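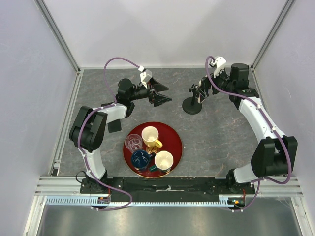

Four cups and one tray: a talk with a tea room owner in Toltstead
2025-01-04

The tea room on the lower street of Toltstead is in a house from 1932, and its owner has served tea there since the first day. She speaks slowly and likes to talk about her cups more than about her guests.

"I never buy a set," she says. "A faceted glass, a cream mug with a yellow handle, a dark blue one – they can stand on the same tray very well." The round tray, dark red with a thin gold rim, she found at a market in Dirness. She paid little for it and she would not sell it.

I asked her how she decides what goes together. "The tray decides. If it is dark, I want at least one light cup on it. Then I stop, or it becomes a shop window."

In December she changed the tabletops to a gray marble pattern. Some regular guests did not like it. "They told me it is cold. But the old tables had made every cup look brown."

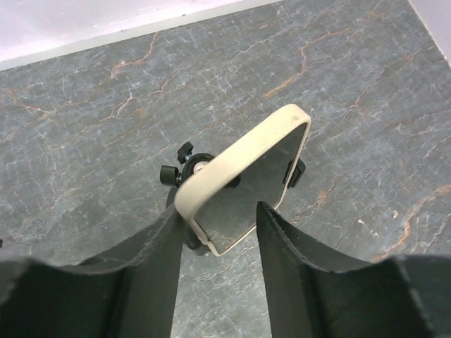 A cream-colored rim against the gray marble pattern.

Cream is the color she trusts most, also when it has become a little yellow. "White is for hospitals," she says, and goes to fill the kettle again. The tea that day was a black one from Mivent, quite strong, and she drank hers without sugar.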